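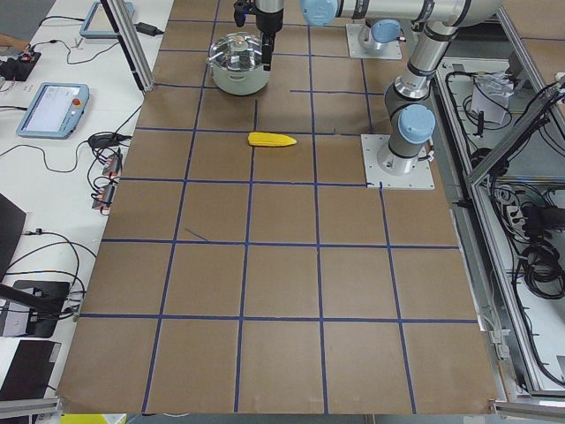 DRAVBERG, February 11, 2024

If you've been wondering when the Plotari kitchen lending shelf would open up again, I have good news: it's back next Saturday at 10, in the long room on Szilágyi Street, and the play food is coming with it! I've been writing up the shelf for this page since it was two crates under a stairwell, so forgive me if I'm a little excited about pots.

The shelf closed in January so the whole stock could be gone through, pots and pans and play food together. The new list has 409 items on it. That's way more than I would have guessed, and it doesn't even include the baking tins, which are staying in storage until spring.

What I like best is the table. It's covered in brown with dark blue tape laid across it both ways, so you get these nice big squares, and a pot fits pretty much in one square. I went home and tried it on my own kitchen counter with masking tape (crooked, and my family had opinions) and I still think it's a great way to look at everything you own before you put it back in a cupboard.
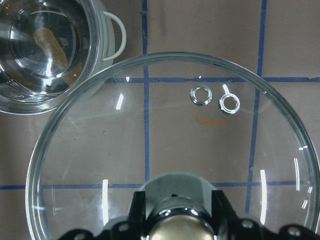

Two small metal rings in the large glass bowl, with the blue tape lines showing through the glass.

Glass bowls are new on the list this year. They can go out for a week at a time, same as the pots, and you'll want to bring a towel or a blanket to wrap one in for the ride home. There were 37 requests for big mixing bowls on the sign-up sheet last fall, so I'd get there early if that's what you're after. The stainless steel pots go fast too, especially the ones with glass lids.

Now, the play food. This part is for families with small kids, and it's the part my inbox is always full of. You can borrow a bag of it along with one real pot, and the pot is what makes it, if you ask me. Kids know the difference! A yellow toy ear of corn dropped into a steel pot makes a noise that a plastic saucepan never will. 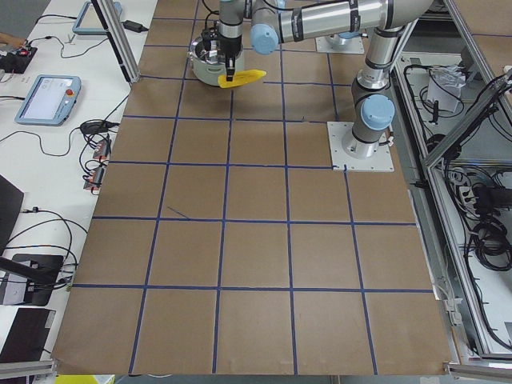
Borrowing is free for anybody living in Dravberg, and a yearly card is still required for the larger cookware. Brovier, the hardware store on the corner, is chipping in $1500 toward replacement lids and handles, and the shelf would like to get to $2000 by summer. There'll be a jar by the door.

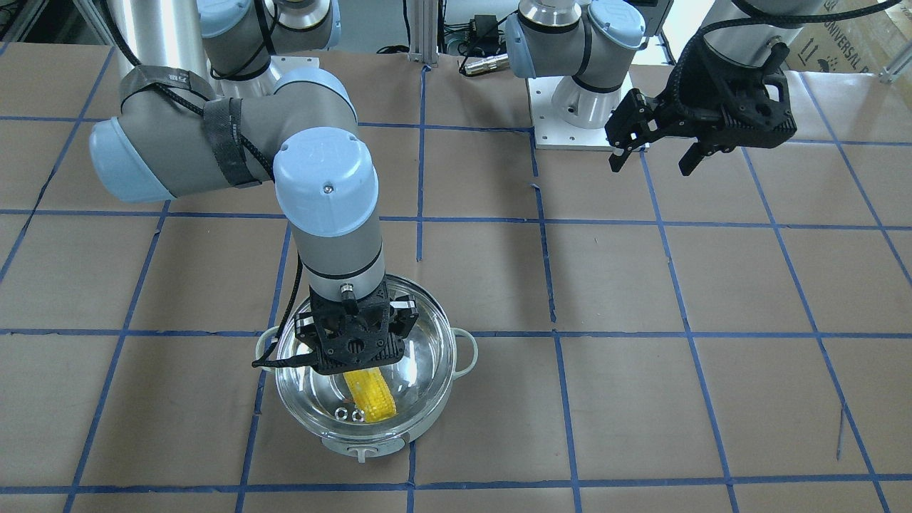
A couple of small things. Returns from last year can still be dropped off, no late fees, no questions. Please check the inside of a pot before you hand it over, and check under the lid as well. I once gave back a stockpot with my own measuring spoons in it and had to borrow them back.

Doors are open until 2 on Saturday. After that the shelf keeps its old Saturday hours, and the updated list will be posted by the entrance.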